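About Zulasari

Zulasari makes paper goods for people who still write things down. We sell notebooks, folders, desk pads and one wall calendar, which people either love or send back.

The company was started by Pankaj Awasthi and Waldemar Śliwiński, who met while sharing a very long line at a post office in Clundell. Pankaj was mailing a complaint about a notebook. Waldemar had worked for the company that made it. They talked for the rest of the line and never did send the letter.

Our first product was the Inga, a plain lined notebook that opens flat and stays that way. We printed 2,000 of them, on the theory that a big number would force us to learn how to sell. It took until the next April, and a good share went to relatives who had not asked. The Inga is still our best seller. We have changed the glue twice and the cover once, and we heard from customers all three times.

The Floria came later. It is a folder, and we were warned there was no money in folders. There is a little.

Color is where most of our arguments happen. Pankaj would put yellow on everything. Waldemar believes gray is a perfectly cheerful color if you give it time. The catalog you see on this site is a peace treaty between the two, and it gets renegotiated every year.
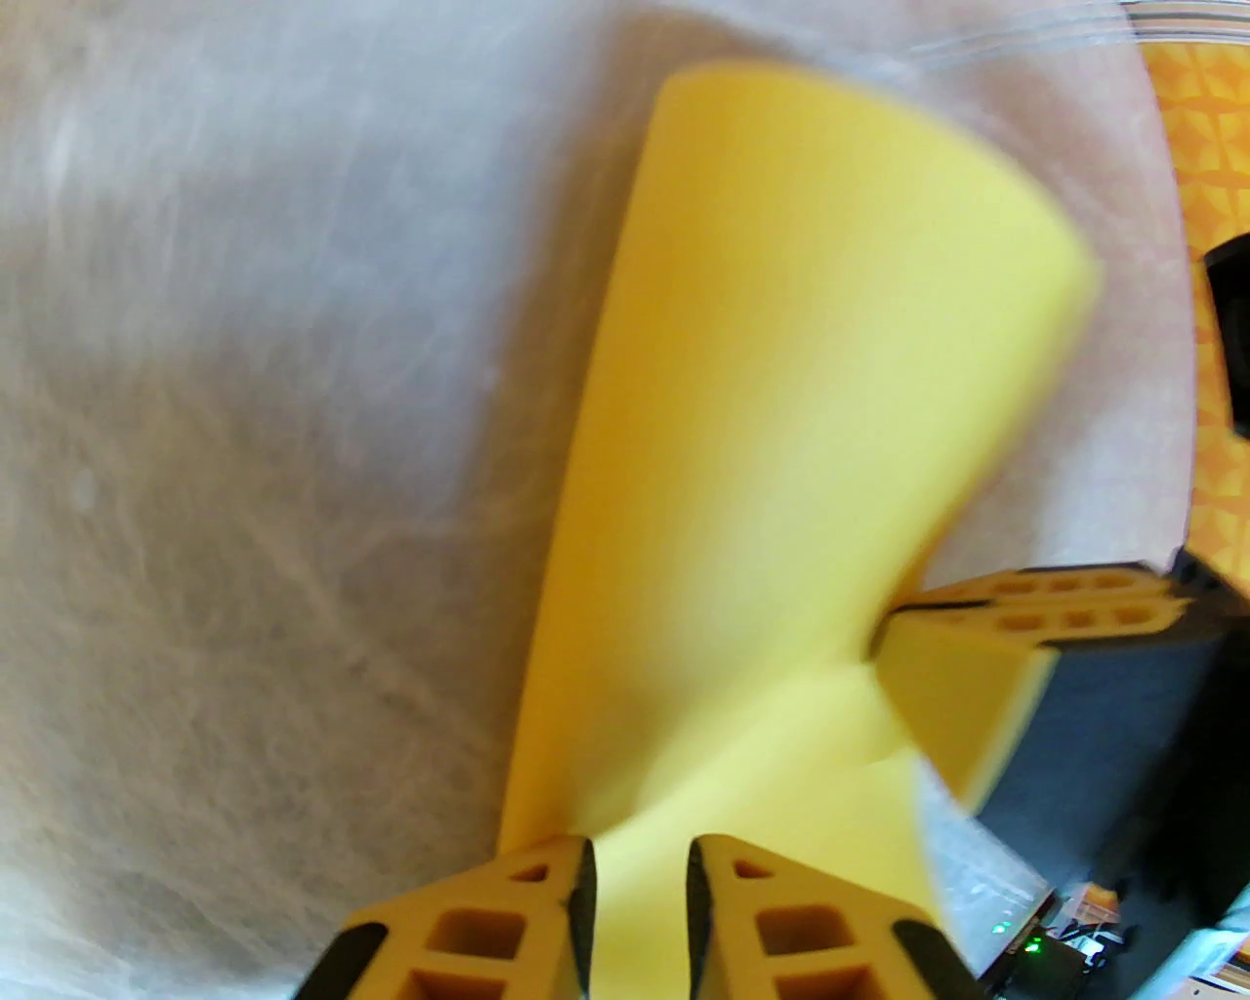
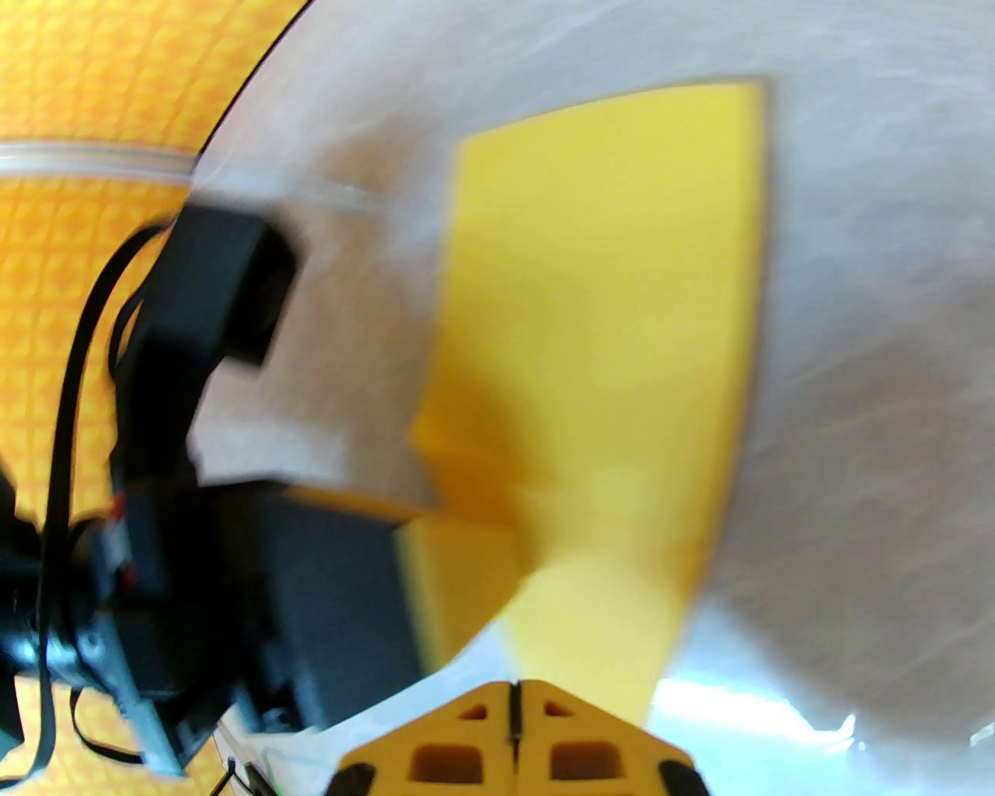 We are a small company and plan to stay one, partly on principle and partly on account of the building. The shop is on the ground floor, the office is above it, and the stairs between them were built for someone with much shorter feet. If you call and the phone rings for a while, one of us is on those stairs.

Last year we shipped 2,842 orders. Of those, 1,083 were repeat customers, and we would like to thank them for not holding the calendar against us. (It had two pages for the same month. We sent corrections. Several people told us they preferred it the old way.)

We do not have a mission statement. We tried to write one at a company lunch and ended up with half a page about soup. What we do have is a returns policy: if you don't like it, send it back, even if you have written in it. We won't read it. Waldemar might read a little.

The shop closes every year on 5th March, the anniversary of the post office line. Orders placed that day go out the next morning, or the one after if lunch ran long.

Wholesale questions go to Pankaj. Complaints go to Waldemar, who prefers them by mail.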